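Home | Forums | Automation | Events and Visits

Thread: Skistley open day, two-arm cell demo

kkuroda_59
Posted April 27, 2021

I went to the open day at Skistley with my brother Yasuo. Writing it up for anyone who couldn't get a slot. They let people in by groups and each group got a talk, a walk past the packing line and then the two-arm demo at the end. The packing line was shut down for a belt change, so we mostly looked at guards and conveyors.

The demo was the good part. Two arms over one table, sorting foam cubes by color. Trinidad Lucero ran it and took questions the whole time. She said the arms share one planner, so one will wait if the other needs the space. I had expected a canned program with fixed positions. She asked a kid in our group to move the cubes wherever he wanted between runs, and the arms went and got them anyway.

Free parking, bring your own safety shoes if you have them. The loaners run small.

drivebelt
Thanks for this. Did they say what the cycle time was? Their flyer was quiet on that.

kkuroda_59
Not in the talk. Yasuo asked and she said speed was capped for visitors, so any number from that day wouldn't mean much.

palletjack75
I was in the group after yours and came away less impressed. Foam cubes are the easiest thing in the world to grip. They're soft, they're all the same size and each one is a solid color. I run a line with shrink-wrapped trays that reflect every light in the building. Show me that. We paid Drastska 700 for a site survey in February and they told us the wrap was the whole problem.

elba.p
That's a fair point about the wrap, but I don't think the demo was meant for you. It was an open day. Half the people there were families and students from the Allgate course.

palletjack75
Then they shouldn't put "production ready" on the banner.

elba.p
Agreed on the banner.

L_Harries
I worked on cells like this for a while, different company. The gripping is easy with foam, yes. The hard part is two arms working close together over the same patch of table without one parking itself in the other's way. A lot of shops give up and split the table down the middle, left arm left side, right arm right side. If Skistley is letting both reach into the middle, I'd want to see how often one sits idle.

kkuroda_59
It did happen in our run. One arm stopped and held for a bit while the other finished. I didn't time it. This is the table, with the grippers near each other over the cubes.
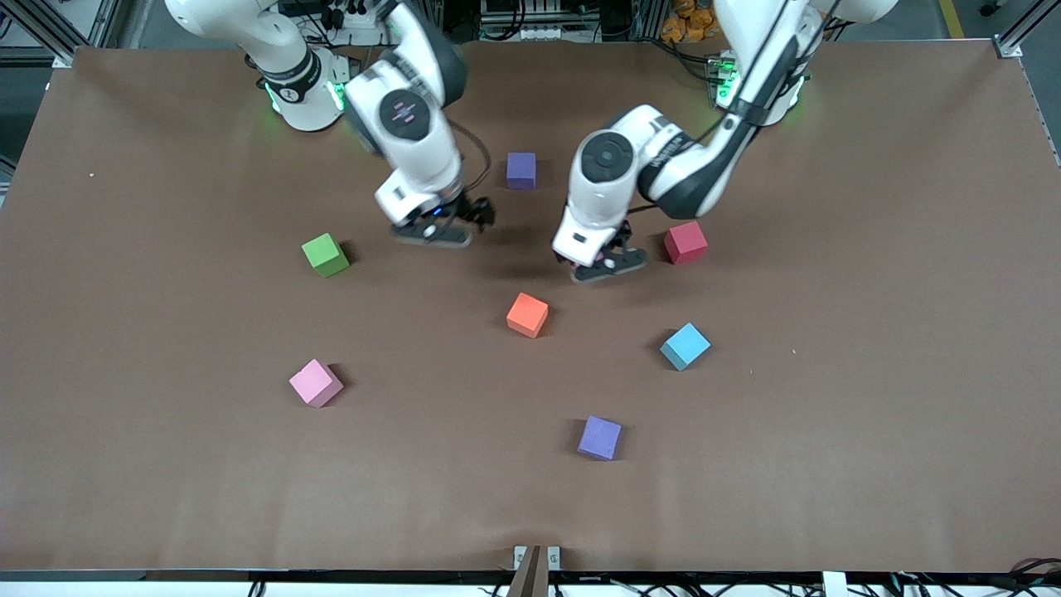 The other thing I wanted to know was what happens on a missed pick. Trinidad said it looks again and retries, and after the second miss it leaves the cube and goes on to the next one. I didn't see a miss while we were there, so I'm going by what she told us.

drivebelt
Leaving it and moving on is what I'd want. Ours stops and waits for an operator, and that can be a long wait at shift change.

L_Harries
Depends on what's downstream. If the next station expects a full set, a skipped part is worse than a stop.

palletjack75
Lleucu is right on that one. We'd have short trays going out the door.

drivebelt
OK, for trays, sure. We do loose parts into a bin — nobody counts on a full set.

yasuo.k
Brother here. One correction to the write-up: the loaner shoes were fine, she took the wrong size. Also, I asked whether you can bring your own parts to a later visit and the answer was yes, if you email them first and the parts aren't sharp or oily. So palletjack could bring a tray.

palletjack75
I might do that. Does it have to be through the sales people?

yasuo.k
She said to write to the demo lab directly. The address is on the back of the visitor sheet.

elba.p
Makowska is supposed to hold a day like this too, with one arm and a moving belt. If anyone hears a date, please start a new thread for it.

14 replies | 2 shares

Contact the moderators | Forum rules | Back to top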